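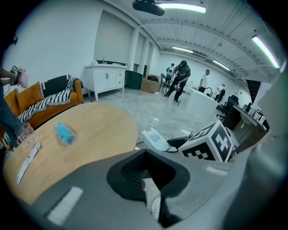
Slower than my grandmother, Lindalva Moura told me, and her grandmother was 91 and only cleared the table on holidays. I laughed so hard a guy from Stesholm turned around!

I'd come to the Okora open day for the free coffee (okay, and for Thaís, who'd stopped returning my calls in July). They let visitors try the gripper by hand, and you squeeze and it squeezes, and I'm telling you, I forgot all about the coffee.

"Easy," said Vanderleia Lins. "It's a grip, you're not mad at it."

I was a little mad at it. I tried again, softer, and thought about the 30 messages I'd written and never sent. Then somebody said my name behind me, and I knew the voice, and my hand just stayed where it was.

"You're holding up the line," Thaís said.

So I gave her the handle.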